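Review: Vodbridge Bench Safety Kit for two-arm tables

We bought the Vodbridge kit in January for our dish-sorting table. It contains a printed rule book of 37 pages, a set of floor and rail stickers, and a logbook with a hard cover. The price was 232 dollars. I used it every working day, and I think it is worth the money, with some complaints.

The best part is the chapter on shared space. It asks you to write down, before any motion, which arm may enter which part of the table and who holds the stop button. We used to agree on this by talking, and people forgot. Now Huiling Qin reads the page aloud and both operators sign.

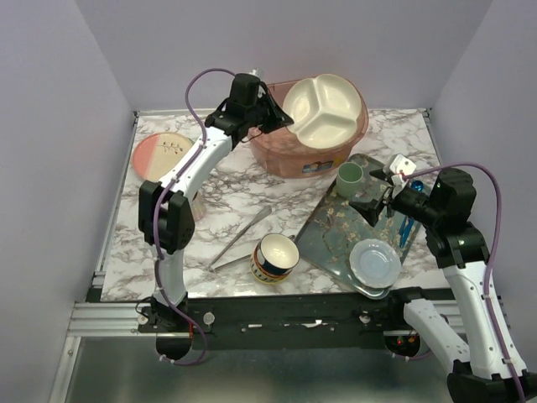
Tasero Lab — Manipulation Safety Group

With one arm reaching into the pink tub and the other holding a small block above the tray, the two zones are easy to name. The middle is more difficult. Tongs and a cup on its side lie there, and the book says only "keep shared areas clear." I would like a rule for objects which both arms need to use.

The cable page is good. It tells you to move each joint slowly to its limit and watch the loop of cable the whole time. Matěj Bartoš found this boring, but he does it.

My complaints: the stickers lose their corners after 3 weeks, and the logbook has no column for the gripper change. Also the book mentions standards by number without saying what they ask from you — a new student can not do much with that.

I give four stars out of five. For a table with only one arm, the smaller kit is probably enough.

Lihua Lu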